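Simão Sampaio built his arm on a bench at Grorwood, the shared workshop where he rents a shelf. It runs on servos and metal brackets, and he left the screws exposed.

"I take it apart every week," he says. "Covers would slow me down."
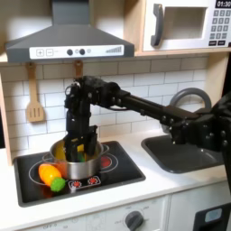

The toy kitchen came later. Sampaio wanted a task with awkward shapes, and picking plastic food out of a pot gave him plenty. "The fingers have to go straight down – any tilt and they hit the rim."

He has rebuilt the wrist 11 times. The next job is the cable.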